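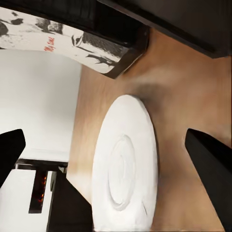 Wrist camera depth on white dishes: planner accepts grasps it shouldn't

Forum: Perception and Planning > Simulation

plungate_dev
Posting in case someone has already solved this. We run a two-finger gripper in simulation with a wrist-mounted RGB-D camera. The task is to take a plate and hand it to a placing routine. The planner gets a segmented point cloud, fits a primitive, samples grasps along the rim and ranks them.

The render at the top is the view just short of closing. The plate sits between the fingers and neither finger touches it. The planner marks this pose as valid. Over 838 trials it marked 565 poses valid, and 441 of those held the plate through the lift. I would like to know where the rest go.

What I have checked so far:
Hand-eye transform is exact, it's read from the sim.
Depth noise model is on. Turning it off changes very little.
Finger collision meshes match the visual meshes.
Friction is the same for every trial.

Planner is Warnlow with the stock rim sampler. Segmentation is our own.

kestrel_mx
What primitive are you fitting? If it's a flat disk, that is your problem. A plate has a foot ring, and at that viewing angle the ring takes up a fair share of the visible points. A disk fit averages the ring and the outer surface and gives you a plane that belongs to neither.

plungate_dev
Disk with thickness. Thickness is a free parameter, 5 mm lower bound.

kestrel_mx
Then the bound is doing damage too. Log the fitted normal against ground truth and plot it by view angle. I expect the error to grow as the view gets steeper.

horora_tom
I don't agree that it's the fit. Look at what is behind the plate. There's a soft shadow above the upper edge, right where the white stops and the wood starts. If the segmentation is color based, or was trained on renders with hard shadows, the mask will bleed or shrink there. A few pixels at the rim matter a lot more than a small tilt in the normal.

The other white areas on the left bother me as well. White wall, white panel, white plate. Does the mask ever merge them?

plungate_dev
It did in an early version. We now drop any component that isn't connected to the seed in depth as well as color. I haven't seen a merge in a while, though I haven't measured it.

horora_tom
Measure it. You have ground truth instance IDs, so it costs you one script. Report boundary error only, in a thin band at the rim. Whole-mask IoU will look fine and tell you nothing.

Cledwyn Ifans
Two separate questions are being mixed in this thread. One is whether the pose estimate is right. The other is whether the validity check means anything. Warnlow's stock check tests that the open fingers are clear of the object and the scene, and that the closing region contains object points. It does not sweep the fingers through the close. A pose can pass while one finger makes contact well before the other and turns the plate.

With a thin object seen nearly edge-on, that second case is the one I would look at first. Log the time between first contact on each finger. If the failures cluster at large gaps, you have your answer without touching perception.

kestrel_mx
Early contact on one side is caused by the bad normal, though. Fix the fit and the gap closes.

Cledwyn Ifans
Sometimes. A lateral offset with a perfect normal gives the same symptom. That's why I'd log the gap and the normal error for the same trials and compare.

ansah_user_2
We hit something close to this with the Ansah controller. What helped was closing under force control with a compliant wrist – stiffness low along the closing axis, high everywhere else. The arm shifts until both fingers bear. Perception error of a few millimeters stopped mattering.

horora_tom
That hides the error. It's fine on a demo, but the first time the plate is next to something it can't slide past, compliance pushes it there.

ansah_user_2
It doesn't hide it, it bounds it. You still cap the wrist displacement and abort past the cap. I'm not suggesting leaving the mask broken.

plungate_dev
Ran the logging overnight. Results:

Rim band error is small except along the shadowed upper edge, where the mask is consistently short. So horora_tom is right about that part.
Normal error does grow with view angle, as kestrel_mx said, but the failed trials are spread across it.
Contact gap separates the failures best. Most of the dropped plates have one finger arriving well ahead of the other.

kestrel_mx
Does the short mask line up with the direction of the lateral offset?

plungate_dev
Yes, same sign in nearly all of them. The fitted center moves away from the shadowed edge and the grasp goes with it.

Cledwyn Ifans
Then add the swept check regardless. Even with a better mask, the validity flag should not be true for a close that rotates the object. There is a hook after sampling where you can reject candidates before ranking.

plungate_dev
Found the hook. Plan is to retrain the segmentation with the soft shadow turned up and down at random, fit the outer rim only and ignore points on the ring, and put the swept check in the hook. I'll leave wrist compliance off until those are in, then test it by itself.

ansah_user_2
Fair. Post the contact gap plot when you do, I want to compare it with ours.

horora_tom
Randomize the wall and panel brightness in the same retrain – one run instead of two.

plungate_dev
Will do. The retrain is queued, and the swept check is on a branch if anyone wants to read it.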